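How to budget for a practice bathroom (robot training bay)

Doing this quick as we order again in March. Same method for one bay or 8.

Start with the robot. Write down reach, hand width and how much floor it needs to turn. Then shop for furniture. We did it the other way round at Kirkarham and paid for two vanities.

Fittings next. Ordinary household stuff, cheapest that feels real. Set a cap, ours is 400 per bay before the robot. Single-lever tap is easier for a first task, go for twist taps later. Doors with proper handles, not push-to-open. 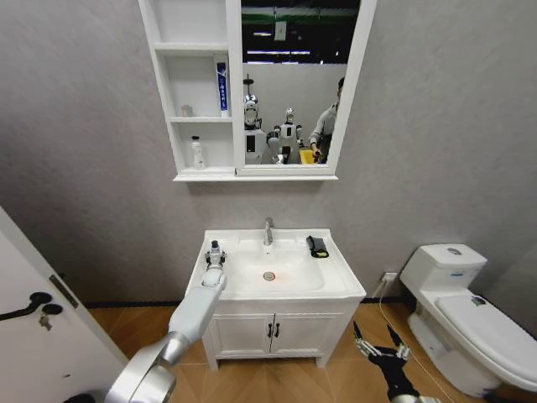

Vanity, mirror cabinet and toilet, left arm up at the counter.

Small items get their own line. Toothpaste, pump bottle, cloth, cup. 30 a month covers it. Buy doubles of anything that gets gripped alot.

Spares: keep 100 back for hinges, handles and seals. Finger pads seperate, they come under the robot contract. Ask Skasereck for pad prices before signing, not after.

Last thing, measure the doorway. With the door open and the key in.

Recent posts
- Clornska arm hire: what the deposit covers
- Kitchen bay shopping list
- Echevarría floor plan, second go

We use cookies to keep this site working. Accept / Manage settings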